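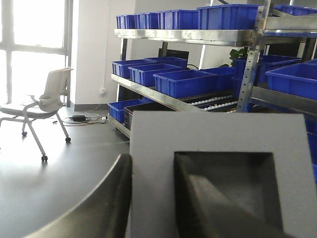

Sorting out a small-parts store starts with the racking, and the racking starts with the floor. Before you buy a single bin, clear everything away from the wall where the shelves will go. In a workroom like this one the usual culprit is cabling. A black power adapter and a tangle of black, red and white cables were lying on the floor on the way to the shelving, and that sort of thing gets caught under a rack foot or a chair caster sooner or later. Clip it to the baseboard or run it up the wall to the outlet. Then sweep.

Shelves and blue bins for a small workroom
Posted 2/27/20 in Workshop Basics

What you need
Metal shelving, either perforated uprights or tubular posts
Plastic bins, all one colour if you can manage it
A tape measure and a level
Labels or tags that fit the front rail
A rubber mallet
A damp cloth and dish soap

Step 1. Measure the bins first
Most people buy the rack and then look for bins to suit. Do it the other way. The Tirnetti bins I priced were 200 mm high, and you want 30 mm clear above the rim so you can get a hand in without taking the bin down. Measure at the rim, where a bin is widest, and leave a bit of slack across the shelf.

Step 2. Put the rack together
Stand the uprights where they will live and build in place. On perforated uprights, count the holes from the bottom on all four corners before you fit a shelf. I didn't on my first Workholm unit and had to knock one corner out again. Tap the shelves down with the mallet and check the level both ways.

Step 3. Load from the bottom up
Heavy things go low. Fasteners, fittings and anything metal belong on the bottom shelf, with the light stuff up top. Long rows work well on the top level, where you can see every bin side by side. On the deeper shelves you can set bins one in front of another, but keep the daily items at the front. One bin in a different colour is handy for returns or odd parts - a dark grey one among the blue is easy to find from across the room. Tags go on the front rail, so they stay put when a bin comes off the shelf. Yellow shows up well against the metal.

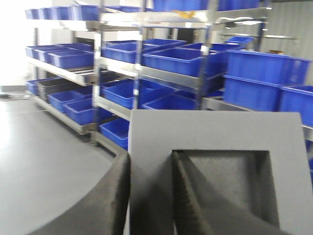

Step 4. Wash and dry the bins
New bins often have dust in them from the warehouse. Wipe the floor and walls with soapy water, and go into the rounded inside corners, where grit collects along the seam. Rinse, then leave them upside down on a towel. Check each one again before it goes back on the shelf, as small things are easy to miss in a corner. 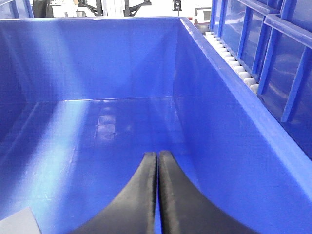 Inside of a blue bin, with the back wall and rim at the far end.

Step 5. Write the list
Give each shelf a letter and each bin a number and tape the list to the end of the rack. Mine is in pencil. I went through it again in March and moved half the fittings down a shelf.

Cost
The rack and bins came to $673. Ashworth quoted $744 for much the same thing with delivery, so it's worth ringing two places.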